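Chapter 6
Storing and Organizing Kitchen Goods

Learning goals
After reading this chapter, you should be able to:
Explain how open and closed storage differ.
Sort kitchen items by how often they are used.
Measure a shelf or cabinet before buying storage for it.
Plan a work surface for a small kitchen.

Key terms
active storage, reserve storage, work surface, clearance, open rack

6.1 Why storage matters

Every kitchen holds more than it seems to. When Ebuka Wike surveyed the shared kitchen at the Breltura apartments, he listed 792 separate items, from stock pots to teaspoons. Residents told him that they used the same small group of things every day. The rest sat in drawers and on upper shelves, and much of it had to be moved each time someone needed a mixing bowl.

Wike divided the list into two groups. Items used at least once a week went into active storage, meaning the shelves and drawers between knee height and eye height. There were 300 of these. Everything else went into reserve storage, which included the high cabinets, the space under the sink, and a closet in the hall. Residents kept the new arrangement through March and then made small changes. The baking pans, for example, moved back to a low drawer when several families began baking bread.

You will use the same method in Activity 6A. The numbers will be smaller in a home kitchen, but the steps are the same.

6.2 The work surface

A work surface is any flat area where food is prepared or dishes are set down. Counters and tables both count. Many people treat the work surface as extra storage, and over time it fills with jars, mail, and small appliances. A cook then has to clear a space before starting, and things get stacked where they can fall.

Decide first which items will live on the surface. Place them toward the sides or the back. The area in front of the cook should stay open for cutting boards, bowls, and plates.

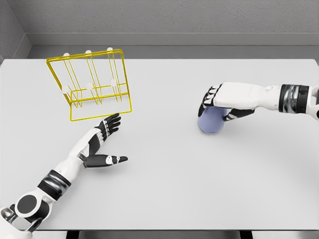

Figure 6.1 A white table with a yellow wire rack at upper left and a blue cup-like object right of center. The middle of the table is clear.

Clearance is the open distance between a stored item and whatever is next to it or over it. Measure clearance with the item in its normal position and again with its lid, door, or handle open. A bread box that fits under a cabinet may not open there.

6.3 Open racks and closed cabinets

An open rack lets air move around its contents and lets the user see what is there. It also lets in dust and grease, so it needs regular washing. Closed cabinets protect their contents but hide them. In the Breltura kitchen, plates and cups were kept on open racks near the sink, and dry goods were kept behind doors.

Before choosing either type, write down the width, depth, and height of the space in millimeters. One cabinet at Breltura was 685 millimeters wide on the outside, but its door opening was narrower, and the first rack bought for it had to be returned. Measure the opening as well as the cabinet.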